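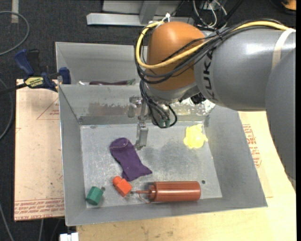 How to sort a mixed box of screws, bolts and small parts

Print this page | E-mail this page

When my father-in-law closed his repair shop in Urlow, he gave me all what was in the drawers, poured together in one wooden crate. It was screws, washers, springs, hinges, keys for locks which do not exist any more. The crate stood two winters in my garage and every time I needed one bolt I went to the store and bought a new one. Then I decided to sort it, and I made many mistakes. I write down the method so that you can make fewer.

What you need

— a big tray with a low edge, light colour (an old baking tray with a sheet of paper in it is good)
— a magnet, best one with a handle
— six plastic tubs, from margarine or yogurt
— a steel ruler or a cheap calliper
— a thread gauge, if you have old parts with inch threads
— small jars or a drawer cabinet for the end
— good light from the side

Wear thin gloves if the parts are oily. Old swarf goes in the skin very easily and you notice it only in the evening.

Step 1. Pour out a small amount

Take one cup of parts and spread it on the tray in a single layer. My first try was to pour out the whole crate on a blanket on the floor. After one hour I could not walk through the garage and I had no wish to continue. With one cup you finish in ten minutes, and you can stop whenever you like.

Step 2. Take out the rubbish

Bent nails, screws with a damaged head, broken plastic plugs and everything with deep rust goes straight into the scrap tub. Be strict. Light rust on the surface can be cleaned, but if the thread crumbles under your nail, throw it away. I keep the scrap metal apart and bring it to the recycling depot when the tub is full.

Step 3. Use the magnet

Put the magnet in a thin plastic bag, move it slowly over the tray and lift. Hold it over an empty tub and pull the bag off inside out, and the steel parts will fall down in the tub. What stays on the tray is brass, aluminium, plastic and most of the stainless steel. Some stainless parts are slightly magnetic, so do not trust the magnet completely. I look at the colour also.

Step 4. Sort by kind first, by size later

This was my biggest mistake. I started with the size and had 4 mm wood screws together with 4 mm machine screws, and had to do everything again. Now I use the six tubs like this:

Tub 1: wood screws and chipboard screws
Tub 2: machine screws and bolts
Tub 3: nuts
Tub 4: washers
Tub 5: scrap
Tub 6: everything I do not recognize

Do not think long about any part. If you hold it more than three seconds, it goes to tub 6. My neighbour Adom Baidoo helped me for one evening, and he is a man who wants to know what each thing is for. We had very nice conversation and sorted almost nothing.

Step 5. Measure the bolts

For metric bolts, measure the outside of the thread. It will show a little less than the name of the bolt — an M6 usually measures 5.8 or 5.9 mm. Then try a nut that you are sure about. If it turns by the fingers for the full length, the size is right. If it stops after two turns, do not force it. Probably the thread is fine pitch or inch, and here you need the gauge.

Length is measured from under the head to the end. Only countersunk screws are measured with the head included. I did not know this for many years.

Step 6. Clean only what is worth cleaning

For light rust I leave the parts overnight in white vinegar, brush them with an old toothbrush, rinse them in water with a spoon of baking soda and dry them at once in a warm place. A drop of oil and a shake in a closed jar is enough to protect them. Do not put zinc coated screws in vinegar, it takes off the coating.

Step 7. Store and label

I bought a second-hand Kullulis cabinet with clear drawers, but jars are also fine. Glue one sample of the part on the front with hot glue and write the size beside it. A paper label alone becomes grey after a year and you cannot read it. Put the heavy bolts in the bottom drawers.

Leave one drawer empty near the door. All loose screws from the week go there, and when it is full you do the steps again with this one drawer.

How long does it take?

My crate had over 2000 pieces by my estimate from the weight. I worked at it in the evenings of January and finished before the month was out, except tub 6. This one I showed to Ľubomír Šimek, who worked in the same shop as my father-in-law, and he recognized the half of it as parts of window fittings.

Updated 12th January

Print this page | E-mail this page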